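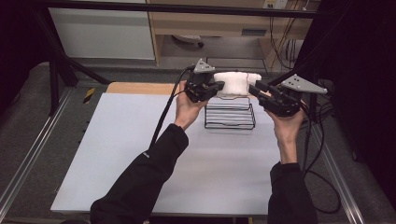 Figure 3. White cup-shaped item above the black wire rack, work table.

3.2 Drying racks and soft items

The second part of our project looked at how well small dish racks cope with things they were not made for. Most racks are sold with plates in mind. The shared kitchen at Drakari holds a lot of bulky, rounded items as well, and these were the ones people complained about in our September survey.

We handed out 248 survey forms. The most common complaint was that light, wide items tip over or slide off the top wires. Romana Štěpánek sorted the answers and Meenakshi Bhat drew up the placing tests from them.

Each item was placed on the rack 30 times from above and then left alone for 14 seconds. We wrote down whether it stayed up, leaned or fell. The table was covered with a pale board so that the rack stood on a smooth surface.

Thin wire gives a rounded base very little to rest on. Items set down squarely across several wires did better than items set down at a slant -- this was true of every shape we tried. Hard mugs were the easiest to judge, as they either stood or did not. Soft shapes were harder to score, and we had to agree what counted as leaning before Thursday's session.

The results for each shape are in Table 2.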